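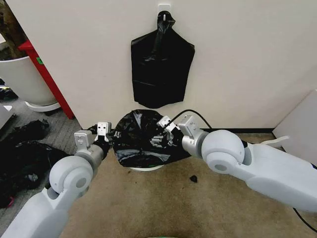 Thread: Spare trash bag on a wall hook, yes or no?

Posted in Kitchen & Laundry, 6 replies, 222 views

taltum_attic
So I finally stuck one of those little white adhesive hooks on the wall over the trash can and hung the next bag from it by the handles. I love it!! No more digging under the sink with one hand while the other one holds a drippy coffee filter. Anybody else do this, or do you keep the roll somewhere smarter?

berar41
Looks messy to me, sorry. A black bag on a white wall is the first thing I'd see walking in. I leave the roll in the bottom of the can, under the bag that's in use. Pull the full one, grab the next one, done.

pickleshelf
@berar41 I did that for years until a bag leaked and the whole roll got glued together with something I don't want to think about. Hook for me.

szilagyi_st
Which hook is it? Mine let go of the paint after 2 weeks (the wall gets steamy from the dishwasher, so maybe that's on me).

taltum_attic
Just a small one from a multipack, I tossed the wrapper. Wipe the wall with rubbing alcohol and leave it alone for an hour before you hang anything. A bag weighs nothing so I'm not too worried.

berar41
OK but how do you get it to stay over the rim? Mine slides in the minute I drop a banana peel in there.

pickleshelf
Round can? Pull it down both sides at the same time, way further than you think, then tie a little knot in the slack at the back. And shove the air out of the bottom first or it puffs up at you.

ineck_laundry
Team roll-in-the-can here, but I stole the knot trick on Monday and it's holding. Still not putting a bag on my wall though!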